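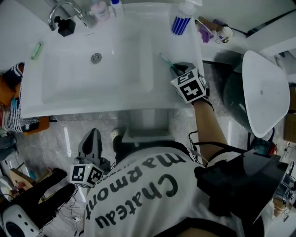
Photo: Irkero

Favitz Runer 400 Wireless Vocal Microphone Set
Stock code: RUN-400
Price: £119 including VAT
Availability: in stock

The Runer 400 is an entry-level wireless set for singers, presenters and small touring acts. It consists of one handheld transmitter and one half-width receiver, supplied ready paired. The set replaces the earlier Bosman wired bundle in the Favitz vocal range and uses the same capsule, so existing Bosman grilles and foam inserts will fit.

The capsule is a dynamic cardioid type with a fixed internal shock mount. Handling noise is low when the transmitter is held by the body. Cupping the grille alters the pickup pattern and reduces the level available before feedback — this applies to all cardioid microphones and is not a fault.

The receiver has balanced XLR and unbalanced jack outputs, which may be used together. Output level is set by a recessed control on the rear panel. A front display shows channel, signal strength and transmitter battery state. The two aerials are fixed and fold flat for transport.

Specification
Type: handheld dynamic, cardioid
Channels: 10, selectable on the receiver
Channel transfer: infrared, from receiver to transmitter
Transmitter power: two AA cells (not supplied)
Receiver power: external mains adaptor, UK plug
Outputs: XLR balanced, 6.35 mm jack unbalanced
Transmitter finish: matt black
Receiver weight: 700 g

In the box
Handheld transmitter
Receiver
Mains adaptor
Microphone clip with thread adaptor
Jack lead
Printed guide

Setting up
Switch on the receiver with the transmitter off and check that the signal meter shows nothing. If it does show a signal, choose another channel. Hold the transmitter in front of the infrared window, press Sync and wait for the light to turn green. Keep the receiver in line of sight of the performer where possible, and do not stack it directly on a power amplifier.

Rechargeable cells may be used, but the battery display is calibrated for alkaline cells and will read low.

Notes
Sets with a firmware date before February must be updated before use with the Favitz rack tray. The tray is sold separately and holds two receivers side by side. Grilles are not returnable once unsealed.

Page last updated: January 23, 2020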